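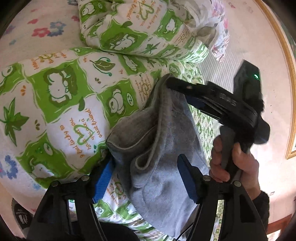 Graslow Comparison

The Graslow Comparison, often just called "the Graslow," is a method for trying out two-finger hand-held grippers against one another on soft household goods such as socks, shirts, towels and pillowcases. It takes its name from the small town where it was first worked out, and it is used mostly by people who need to settle on a pair of fingers, a pad and a camera position before they commit to collecting a great many demonstrations by hand. The current written version is dated 04/01/2023 and is looked after by Bernd Bauerfeind and Henrik Strobel, who also wrote the first one.

Background

Cloth has always been an awkward thing to hand to a robot, and for a good while most gripper trials got around the trouble by leaving it out. Blocks, cups and cans hold still and keep their shape, and a gripper that does well with them can still make a sad mess of a pair of socks. Bauerfeind had spent several years fitting fingers to bench-mounted arms at Wudeck, a maker of packing equipment, and he had grown fond of saying that a gripper should be judged in the room where it is going to work. Strobel came from the camera side and was mainly interested in what the lens could still see once the fingers had closed.

Their first trials used one gripper at a time on a plain gray tabletop. The results were tidy and did not carry over very well to real homes, where the bedding is patterned, the surface gives way under the fingertips and the light comes in from one side. By October they had dropped the tabletop altogether and moved to ordinary beds, and most later users of the method have stayed there.

Equipment

The method calls for two hand-held grippers, one for each hand, of the same model or of two different models depending on what is being compared. Each should have a pair of opposed fingers, some kind of replaceable pad on the inner faces and a camera that looks down along the fingers toward the work. Grippers of this kind are held by a handle and moved by the operator's own arm, so there is no robot in the room and no motion planning to blame when something slips.

Pads get a section of their own in the written version, and a rather long one. A smooth pad is kind to knitwear and fleece but lets thin cotton slide, while a ribbed pad holds thin cotton nicely and can carry along a second layer that the operator meant to leave on the bed. Soft rubber falls somewhere in between - it does most things fairly well, and it picks up lint, so it has to be wiped between garments.

The garments themselves are left to the tester, with the request that at least one be a sock and at least one be large enough to need folding. Gray and other middling colors are encouraged. They show fewer shadows than white and fewer highlights than black, and a gripper camera that copes with a gray garment on a busy sheet will usually cope with the rest of the drawer.

Procedure

A full comparison has 30 trials for each pair of grippers, split between lifting, holding and folding.

In the lifting trials, one gripper picks a small item up from the bedding and raises it clear. The tester notes whether the fingers brought up only the item or also pinched the blanket underneath, which happens more often than newcomers expect, above all with thick, puffy covers.

In the holding trials, the first gripper keeps hold of the item while the second comes in from the side and takes a share of it. A sock held near the cuff is the usual choice. What matters here is how close two sets of fingers can work without knocking together, and whether either camera loses sight of the cloth while they do.
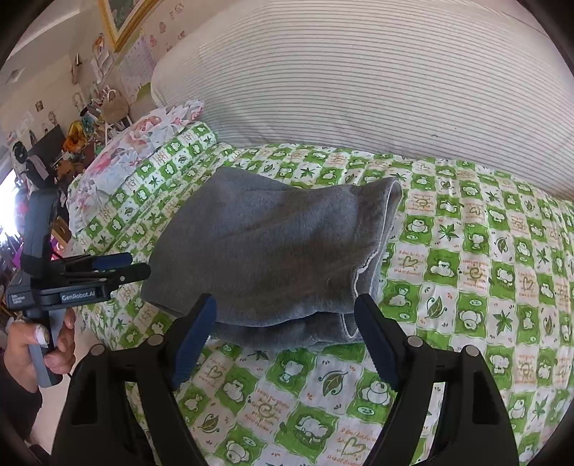

Folding trials take the longest and are generally thought to be the most telling. The garment is laid out in the middle of the bed, and the two grippers work toward each other across it, one steadying a lower layer while the other brings an edge over. Hems deserve special care. A stitched border is stiffer than the cloth next to it and gives the pads something firm to close on, so a tester who always grabs the hem will get flattering results. The written version therefore asks that 20 of the 30 trials begin with a grip somewhere away from any seam.

Scoring

Each trial is marked as clean, untidy or failed. Bauerfeind wanted a finer scale at first, and an early draft had a great many grades with half points in between, but two people scoring the same recording seldom agreed on them. The three plain marks have held up much better. Operators are also asked to write down, in their own words, how tired the hand felt at the end - a humble sort of measurement, and one that has sunk more than one otherwise promising handle.

Use and variations

The Bosham variation changes the order of the trials, with folding first, on the grounds that a fresh hand gives a fairer picture of the gripper itself. The Vogler variation keeps the original order and adds a change of camera angle halfway through, and it is the better choice for anyone comparing lenses. Neither has replaced the original, and results from the three should not be mixed in one table.

Around 28 trials can be finished in an unhurried morning by someone who knows the routine. Larger users sometimes run the method again and again over several beds and many garments, and the written version recommends at least 1000 trials before anyone claims a real difference between two pads made of the same rubber.

Criticism

The most common complaint is that a person's wrist is far more forgiving than a robot's. An operator will tilt the tool a little without thinking and rescue a grip that a mounted arm would have lost. Strobel has granted the point and suggests repeating the best grips on an arm wherever one is available. Others have found the method too loose about bedding, as a firm mattress and a soft one can favor quite different fingers. A note asking testers to record the kind of mattress was added for that reason, though it does not yet say how firmness ought to be measured.

See also

Two-finger gripper
Finger pad
Wrist camera
Cloth folding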